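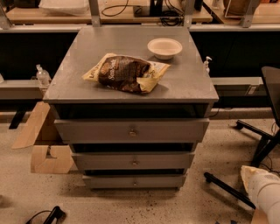
Allwood > Rooms > Gallery > The break room in December

Print this page | E-mail this page

The break room at Allwood was refitted in December. The old room had a sideboard too deep for the wall it stood on, a sink unit that leaked at the trap and chairs from three different decades. The work took 16 working days and cost 1,465 pounds, including the plumber and one van hire. Most of the furniture came second-hand from the Proltley office when it moved to a smaller floor. The notes in this gallery are by Berwyn Samuel, who kept the list of what went where.

Click a picture for the larger version. Please ask before using any of them elsewhere.

The grey drawers
Three drawers, each with one small round knob in the middle. The chest came from the post room at Proltley, where it held envelopes and franking labels. It replaces the sideboard and gives back enough floor to open the corridor door fully.

The knobs
Brass-coloured. The ones that came with the chest were long bar handles, and people caught their pockets on them. The old screw holes were filled and painted over before it was brought upstairs.

What goes in which drawer
Tea towels and the first aid leaflet in the top one, cutlery in the middle, batteries, string and the spare bin liners at the bottom. The top drawer tends to be left a little way out. It runs well enough, but it needs a firm push for the last bit.

Crisps and a bowl
A bag of sea salt crisps and a small white bowl on top of the chest. The top is meant for snacks that are open and being shared. Anything unopened belongs in the wall cupboard, and bowls go back to the sink at the end of the day.

Cardboard
Flattened and stood against the side of the chest. Recycling is collected from the yard before 8 in the morning, so please take cardboard down the afternoon before. Boxes need to be folded flat or they will be left behind.

The floor
The speckled terrazzo is original to the building. It had been under carpet tiles, and the glue took two people most of a week to lift. It should be washed with plain warm water and a very small amount of ordinary floor cleaner. No bleach and no polish.

The pump bottle
Kept on the ledge to the left of the drawers. Refills are in the cleaning cupboard on the landing, second shelf. If you finish the last one, write it on the order sheet.

The Clusard table
Bought new from Clusard after the Proltley table turned out to be too long for the lift. It seats six, or eight if nobody minds elbows. One foot is adjustable and should be left as it is, as the floor drops slightly towards the window.

The chairs
There are 20 of them, stacked in the Nicholas Room next door when not in use. Bring in what you need and take them back afterwards. Stacks should be no higher than five.

The sink
New trap, new tap washers, same basin. The cold tap is on the right, which catches most visitors out. Please don't pour coffee grounds down it.

The noticeboard
Moved from behind the door to the wall by the fridge. Notices are taken down after 2 months unless they are dated and marked to stay.

Still to do
A blind for the window, a shelf for the mugs and a new seal on the fridge. The old sideboard is in the ground floor store and is free to anyone who can collect it. It is heavy, the doors lift off, and the key is with Berwyn Samuel in the front office.

Print this page | E-mail this page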